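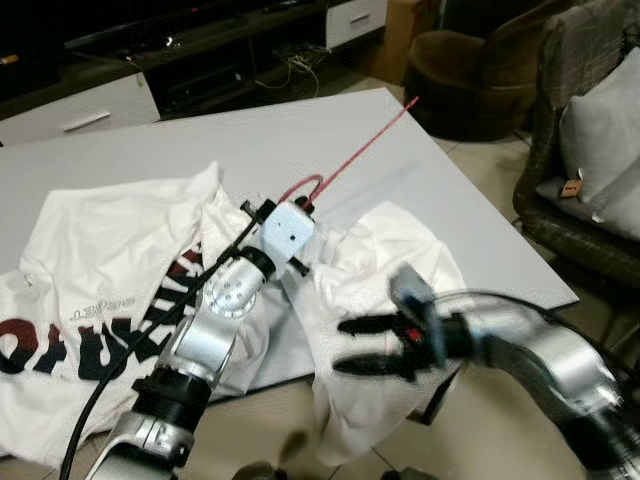
Re: [Madesia-list] Folding on the floor, and the T-shirt pile

From: Rami Salameh
To: Madesia clothing swap list

Hello all, and hello Grigoris, good to see your name on here again!

Grigoris Vlachopoulos wrote:
> We have the big white board from the old sorting room and I'd like
> to know if people really fold on it. My back says table. Also, what
> do we do with printed shirts? Mine come out with a crease right
> through the lettering every time, and they look tired before they
> even get to the rack.

I do fold on a board, yes, flat on the tile, and I've done it that way since we moved out of the Pelo building (I still miss those windows). My knees complain, so I use a garden cushion, but I like having the whole shirt in front of me with space on every side. If your back wants a table, lay the board on the table and be happy.

As for the printed ones, a white tee with big black and dark red letters is exactly the kind that gives me trouble too. It lands in a heap with the letters upside down and half lost in the wrinkles, one bit hanging over onto the floor, and it's tempting to start folding from there. Please don't! Pull the whole thing up onto the board first, find the shoulders, turn it print side down and smooth from the middle out with the flat of your hand. Then sides in, sleeves back, and bottom up in two turns. If the print is wide you'll still get a soft bend at the edges, and I've made my peace with that.

We had 100 shirts through last October and I only put nine back for ironing, which for me is very good going. Lina at the Bataineh Street rack hangs all of hers and skips the folding, but she has the rails for it and we don't.

One more thing, could whoever borrowed the Skeditz bins bring them back before the next swap? The lids too, if you can find them. I'm there from 4 pm on and will have the kettle on.

Warmly,
Rami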